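Prorell to Take In Comforters and Padded Coats for Cleaning and Repair at Three More Stores

DARKAVURA, May 6, 2023 -- Prorell, the household textile care company, is adding its cleaning and repair service for quilted goods to three more stores: Siregar Street, Darkavura North and the Pistesent shopping center. Customers at these stores could previously drop off only shirts, table linens and curtains.

The service covers comforters, bedspreads, padded coats, vests and sleeping bags. Items are checked at the counter, tagged, and sent to the Prorell workshop in Darkavura. Most come back to the store in six working days. Repairs that need matching fabric take longer, and the customer gets a call with a new date before any work starts.

Prorell first offered the service at its main store in October. Through the end of March the workshop took in 1,119 quilted items. Of these, 158 needed seam repair and 53 were returned without treatment, in most cases with the fabric too worn to hold a new stitch. There is no charge for an item that is returned untreated.

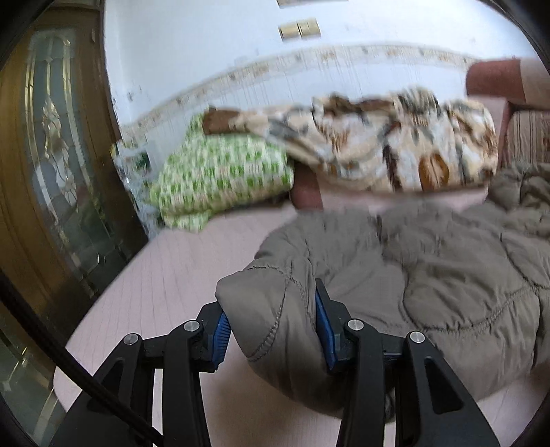 Gray-brown quilted fabric over pale pink.

"We see the same faults week after week," said Herman Wijaya, workshop manager at Prorell. "The stitching goes at the edge, the filling moves to one end, and people assume the whole thing has to be thrown out. A seam can be closed. Filling that has shifted can usually be worked back into place if the lining is sound."

Prices depend on size and filling. A single comforter with synthetic filling is the lowest price on the list, and a down item in the largest size is the highest. Cleaning and repair are priced separately. A customer who wants only a seam closed does not have to pay for washing, although the item must be clean when it is handed in.

The workshop does not take electric blankets, weighted blankets with glass filling, or leather. Covers should be taken off before drop-off and pockets emptied. Stains should be pointed out at the counter -- the staff will mark them on the ticket -- and customers are asked not to treat them at home first.

To handle the extra work, Prorell has put in a second large drum dryer and a long-arm sewing machine, and has hired two menders. The workshop can now handle up to 1,000 quilted items a month.
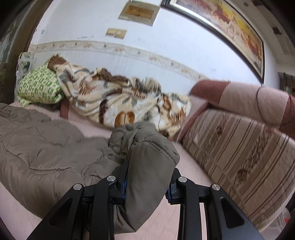 Nazma Ekanayake asked the company whether an item bought secondhand, with no care label, would be accepted. Her mother's bedspread had been refused by two other cleaners for that reason, she said, and she did not want to cut into it to find out what was inside.

Prorell accepts items without a label. The mender opens a short length of seam to identify the filling, then closes it again. The customer signs for this at the counter, and there is no added fee.

The three stores begin taking quilted goods on Monday. Price lists are posted at each counter. Gift cards and existing Prorell account credit can be used for both cleaning and repair.

Press contact: Leif Wallin, Prorell, Darkavura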